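Cellislow Kitchen Room: Small Utensils and Work Table Check
Site: Bundari, ground floor
Checked by: Lorne Sandhu
Date: 23/03/2022

1. Utensil stand upright, does not rock when pushed lightly at the hub: OK
2. Hooks on hub tight, no sharp burrs: OK
Comment: one hook was stiff to turn. Wiped and left as is.
3. Ball on top screwed down: OK
4. Pole free of rust, including where it meets the base: OK
5. Base cup clean, no standing water: OK
Comment: shows every fingerprint. Dry with a cloth after washing.
6. Spatula blade free of melt marks, splits and nicks: OK
Comment: replace if the tip starts to curl. Spares are in the Prendergast drawer.
7. Tabletop clean and free of chips: SEE COMMENT
Comment: no chips found. Light grain hides crumbs, so check with a flat hand as well as by eye.

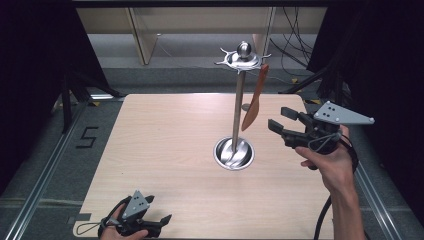
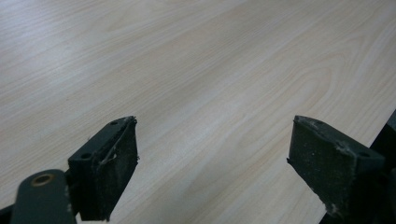
Items 1 to 7. First picture: stand with orange spatula. Second picture: tabletop grain.

8. Table corners rounded, no splinters: OK
9. Table legs level: FAIL
Comment: rear left foot is short. Folded card removed, proper foot pad ordered from Borex.
10. Floor within 40 inches of table clear of bags and cords: OK
11. Cleaner bottle labeled and stored away from food items: OK

Follow-up: Cor Van Rooij to fit the foot pad and recheck item 9. Do not hang anything heavier than a ladle on the stand until then.
Next full check: September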